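Niltus Two-Arm Bench Kit, Revision 2
Simulation package and parallel-jaw grippers for home and shared workshops
Updated 22 Dec 2025

The Niltus kit is supplied with a room model so that the arms can be driven in software before any hardware is bolted down. Renders from the current room model: 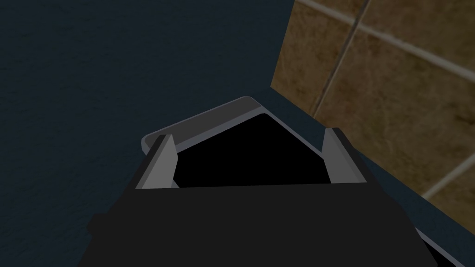
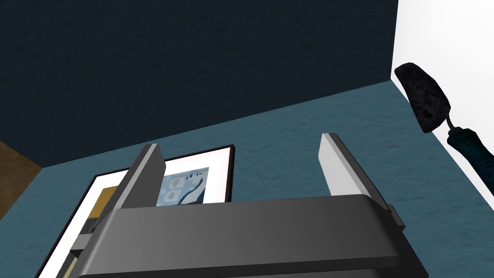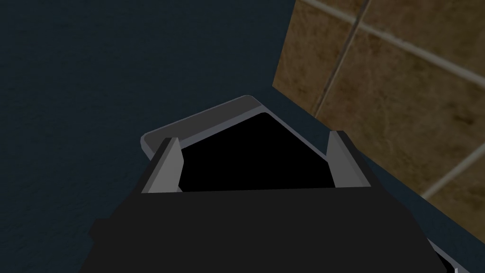 Wrist views above, body view below.
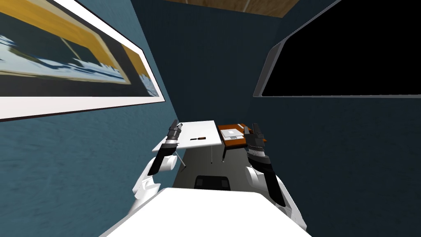 Reading time: 2 min

Overview

Niltus is a two-arm manipulator kit for builders who have a bench, a desktop computer and limited floor space. Both arms mount to a common white body and carry the same parallel-jaw gripper. The simulation package can be bought separately and runs without the hardware connected.

Gripper

Two gray fingers on a dark housing. The fingers are set wide for shallow, rimmed parts such as the gray tray in the counter views. Finger plates are replaceable and attach with two screws each. Maximum opening is 102 mm. Closing speed and force limit are set per arm in the configuration file. The default force limit is conservative and should be left alone until the zero offset has been checked.

Room model

The stock room has teal-blue walls, a dark counter against brown tile, a white desk and a wall-mounted screen. Surfaces are textured but kept simple, and the lighting is even. Furniture can be moved or deleted from the room file. Builders working in a garage or a shared shop should enter their own bench height first, then place the body. Starting with the body position tends to put the desk outside the reach of one arm.

Views

One view per wrist and one from the body. The wrist views roll with the gripper, so the horizon in the output is seldom level. Scripts that assume an upright image need the roll correction switched on. The correction is off by default.

Wrist rotation

Commanded range is 360 degrees in simulation. On hardware the range depends on how the cable is routed. The Gebremichael cable guide is recommended for shared machines where several people change the tooling.

Compatibility

Controller boards shipped before July need the Tuvine adapter. Later boards plug in directly. Room files from Revision 1 open in Revision 2 but lose their surface textures on saving. Keep a copy.

In the box

2 arms with grippers
Body and mounting plate
Controller board and power supply
Spare finger plates, one pair
19 mm bench clamps
Simulation package, download code

Ships from Curkville. Hardware orders are packed in two cartons and may arrive separately.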